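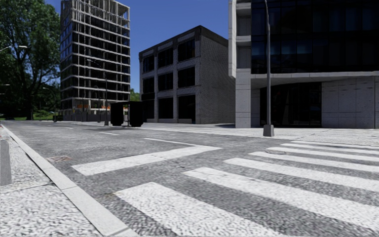

**Scene checking at Hedano: what moved to the machine, and what didn't**

Dec 27, 2019

The automatic checker for the Talavera street set went into regular use at the Hedano office in early December. It takes over most of the first-pass inspection that the scene group has done by hand since the set was started. This item covers what the checker does, what the first full run showed, and how the shifts and job sheets change as a result.

**Background**

Talavera is the set of rendered streets that Herkitska uses to test driving software before any of it is loaded into a vehicle. A scene is a stretch of road with its markings, curbs, street furniture, buildings and trees, plus a label layer that says what each of those things is. The driving software sees only the rendered view. The label layer is used afterward to score what the software reported. If the label layer is wrong, the score is wrong, and a good build can be held back or a bad one let through.

Until this month every scene was opened by a checker, who turned the label layer on and off over the rendered view and worked down a printed sheet. The sheet began with paint on the road: stop lines, lane lines, dashes, each stripe of a crossing. It went on to objects set into the surface, such as manhole covers and drain grates, then to curbs, posts, bollards and lamps, then shelters and barriers, and last to building fronts and vegetation. A second checker repeated the first section only.

The method was sound but slow, and error rates went up toward the end of a shift. Small flat items were missed most often. A manhole cover seen at a low angle is a thin dark oval, and if it overlaps the paint of a crossing it is easily taken for wear.

**What the checker does**

The new tool was supplied by Dativance and set up by our own tools group. It runs overnight on the render machines. For each scene it compares the label layer with the geometry used to build the scene and writes a list of mismatches. It does four kinds of test:

- outline: the edge of the label follows the edge of the object
- class: the label name agrees with the part used
- overlap: where one item covers another, the right one is on top
- orphan: a label with nothing under it, or an object with no label

Each scene is then marked clear, review or fail. A clear scene goes straight into the set. A failed scene goes back to the builders with its list. A review scene goes to a person.

The checker has no opinion on whether a street is plausible. A lamp post standing in the middle of a lane will be marked clear if it is correctly labeled as a lamp post. Placement, road wear, light and shadow are still judged by eye, and that is now the larger part of the work in the scene group.

**First full run**

The run covered 1,575 scenes. Of these, 1,072 were marked clear and 62 were marked fail. The rest went to review. All of the failed scenes were looked at by a person before being returned, as agreed beforehand, and that step will continue until spring.

Most of the failures came from two old parts in the library. One was a drain grate whose label had been drawn as a solid rectangle slightly larger than the grate. The other was a curved street lamp where the arm was labeled and the head was not. Both parts have been corrected in the library, and the scenes using them have been rebuilt.

The review pile is larger than we would like. A good share of it concerns trees. Where branches and sky are mixed, the outline test reports a mismatch at almost every gap between the leaves, and a checker then has to open the scene to confirm that nothing is wrong. Dark glass is the second cause – the tool was first set up to compare brightness as well as geometry, and windows that read as nearly black were flagged as holes in the wall. The brightness comparison has been switched off for facades. A looser outline setting for foliage is being tried on a copy of the set and will be adopted if it doesn't hide real errors near the trunks.

**Changes to shifts**

The evening checking shift ends with this month. It existed because first-pass inspection could not keep up with the builders during the day. The people on it move to day hours at the same grade, and the evening supplement is paid through the end of the current contract period. Several have said the loss of the supplement matters more to them than the change of hours. This has been passed on to the Herkitska personnel office, and an answer will be given to them directly.

The day shift now starts with the overnight list. Review scenes are handed out by area of the set, so that one checker sees neighboring streets in sequence and can pick up faults that run across a boundary, such as a lane line that changes width or a sidewalk surface that stops short. Under the old system scenes were handed out in the order they were finished.

Screen time per person has not gone down. The repetitive part of it has. Checkers who took part in the trial reported that the new work is less tiring for the hand and more tiring for the eyes, as each scene that reaches them contains something in doubt. The break schedule has been changed to match: shorter working blocks, with the same total break time over the day plus one extra pause in the afternoon.

**Changes to the job sheet**

The printed sheet is withdrawn. Its replacement has 3 sections: confirm or reject each mismatch on the list, inspect placement and wear, and record anything the tool should have caught. Please fill in the last section even when the item seems minor. Entries from it are the only way the tools group learns about misses, and the first weeks gave them enough to rewrite the overlap test for covers and grates lying partly on painted stripes.

Rejecting a mismatch requires a short note. "OK" is not a note. "Leaf gap, outline correct" is.

Checkers may also pull any clear scene for a full manual inspection without asking. A fixed sample of clear scenes will be drawn each week in addition. Results from the sample are counted against the tool and do not appear in anyone's individual record.

**Training**

Sessions on reading the mismatch list are held in the small meeting room at Hedano and repeat until everyone in the scene group has attended. Builders are welcome, and those who work on road markings are asked to come, as the outline test is strict about pointed line ends and corners where a lane line meets a stop line.

Two positions for rule writers will be opened inside the scene group before they are advertised elsewhere. The work is setting and maintaining the tests for each class of object. Experience with the label layer is required and programming is not; the rule editor is filled in by form. Notices will be put up by the scene group desk, along with the revised break schedule.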